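首页 > 杂志 > 装备与采购 > 特写

搜索 请输入关键词 热门:机械臂 夹爪 预算表

买一台机械臂之前,先把账算三遍

2023年4月

Pranab Patwary 的预算表有27行。第一行是机械臂。剩下的26行,用他的话说,“都是机械臂的亲戚”。

他在 Zestmont 管设备,公司做小件分拣,来料杂,一箱里什么都可能有。去年底老板批了一笔钱,让他上一个抓取工位,先试,试好了再铺开。他拿着这张表跑了三家供应商,改了不知道几版,最后定下来的和最初那版几乎没一行对得上。

我去找他聊,本来想写选型。聊完发现选型只占一小块,大头在别处。

先说最容易漏的:末端。很多人报预算,写一个“机械臂”,写一个总价,完了。夹爪呢?法兰转接件呢?气管、接头、阀、备用手指?Patwary 第一版表里夹爪只写了一行,后来拆成六行。手指是易损件,要按消耗品报,不能按固定资产报。财务为这个跟他来回了好几轮。固定资产一年批一次,消耗品随用随领,放错科目,坏一根手指就得等到下个财年。

“我宁可臂买小一号,手指多备两套。”

这话有点极端。不过他算过停机。等一根定制手指,交期17天,工位就摆着。人还得在,电费还得交,租的地方也还得付钱。

再说线。管线包这东西报价单上经常没有,或者写个“客户自理”。客户自理就是你自己拿扎带绑。绑也不是不行,试验阶段大家都这么干,动作改来改去,今天加一根传感器线,明天换一根气管,原厂的管线包反而碍事。但正式上线之前得重新走一遍,弯曲半径、余量、固定点,一样样过。这个工时要写进预算。Patwary 写了2天,他自己说写少了。 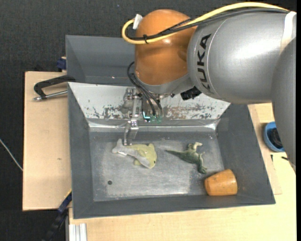

工时是第二个坑。集成商的报价一般把调试包成一个数,看着省心,里面有几天是现场、几天是远程、超了怎么算,都要问清楚。Grulevell 给他的报价最便宜,细看附件,现场只含一次,第二次起按天收,差旅另计。Starnodmont 贵一截,但是包到验收。他最后选了贵的。理由也简单,第一次做,不可能一次调好,谁信谁吃亏。

验收标准也得先写。别写“能稳定抓取”。稳定是什么意思,合同里没人说得清楚。写物料清单,写软的硬的各占多少,写料箱多大,写物件倒着放、贴着箱壁放、缩在角落里放,分别要求什么。贴壁的最难办,手指下不去,或者下去了刮箱子。软的东西表面会塌,定位跟着偏。硬而圆的会滚。这几类要是不在验收清单里,供应商演示的时候只会给你看箱子正中间那一件。

他们的验收清单一共列了12种物件,全是从仓库退货区里随便捞的。供应商一开始不乐意,说超出报价范围。吵了两次,加了点钱,认了。

料箱。对,料箱也要预算。Patwary 说这是他最后悔没早想的一项。标准箱便宜,但内壁反光,相机看着一片白;换哑光的,贵,而且要订。箱底平不平、壁有没有斜度、边沿多宽,都影响手指怎么进。他们中间换过两回箱子,每换一回,示教点位重来,标定重来。箱子本身没几个钱,重来的工时才是钱。

还有固定。试验台上用夹具把箱子卡住就行,便宜,拆起来快,位置偏了再卡。可一旦要连着跑班次,就得做工装,定位销、底板、快换。这笔钱什么时候花是个问题。花早了,箱子一换工装作废;花晚了,每天早上有人拿尺子去对位置。他的做法是把工装列在第二阶段,第一阶段只给夹具钱,箱型不冻结就不出图。我觉得这条值得抄。

台面跟着臂走。小臂放木台子上没什么,臂一大,底座得单独落地,台面只管放东西,两边别连着。地面承重要查,老厂房尤其要查。Patwary 那边查完发现要打新地脚,多出来一笔土建,土建又归另一个部门批。卡了一阵子。

软件许可,简单说几句,这块展开又是一篇。要问的就几样:按年还是买断,按台还是按站点,升级要不要钱,离线仿真含不含。有个叫 Chae 的抓取规划软件,他试用下来觉得顺手,报价也能接受,但许可绑控制器,换控制器就得重买。他把这条用红字标在表里,怕接手的人不知道。

二手能不能买?能。我问了他这个,他想了挺久。臂本体二手没什么大问题,看运行小时数,看减速机,看有没有撞过,让卖家当面跑一遍各轴。控制柜要小心,老柜子的接口板停产了,坏一块到处找。示教器也单独看,屏幕、线、急停按钮,配一个新的不便宜。二手省下来的钱,他建议先别高兴,留一半放备件里。

然后是安全。围栏、光幕、扫描仪、安全控制器,再加风险评估。评估要花钱请人做,有些公司想着自己写一份,写完审核过不去,还是得请。这一块他放在表的最前面,紧跟着机械臂。他说放后面容易被砍,领导看表都是从下往上砍的。

培训也容易被砍。两个操作工,一个维护,外加一个能改程序的。最后这个人最难。外面招,贵;自己培养,慢,培养好了可能走。Zestmont 的办法是让原来管输送线的电工去学,课程费公司出,签了服务期。目前看还行,至少半夜停机不用打电话给集成商。打一次也是钱。

那么总额到底怎么估?Patwary 不肯给比例,他说每家不一样,给了就是误导人。他给了个顺序:

先定物料,物料定了定夹爪。
夹爪定了算负载,别忘了把转接件和线的重量算进去。
负载和行程有了,再去选臂。
臂选好了,回头看地、看电、看气。
最后问交期,把交期换算成钱。

大多数人是反过来的,先看中一台臂,再想拿它干什么。展会上看中的居多。展会上的臂抓什么都准,物件是挑过的,灯是打过的。

交期换算成钱这条多说一句。他表里有一列叫“晚一周多少钱”,每一行都填。有的填零,比如围栏颜色。有的填出来吓人,控制柜晚到一周,集成商的人已经订了票,现场干等,照样计费。有了这一列,催货就知道先催谁,谈合同的时候违约金也有了依据,不用拍脑袋。

不可预见费呢?他留了。留多少不说。只说第一版没留,被领导问了一句“你就这么有把握”,回去就补上了。补的时候又不知道往哪个科目放,最后放在“其它”里,和扎带、标签纸、胶布放在一块。

顺便一提,扎带和胶布那一行,是整张表里唯一一个超支的消耗品。试验阶段用得太快了。线要临时绑,管要临时压,标记要临时贴,领一包没几天就没了。以后谁做预算,这行翻个倍。

采访那天下午他还要去开会,讨论第二个工位。第二个工位的表他已经起了个头,从旧表复制过来的,有几行还没来的及改,供应商那栏空着。他说这回打算先把箱型冻结了再去询价,箱子的样品已经在路上,到货以后先拿退货区的东西扔进去试,试完再谈别的。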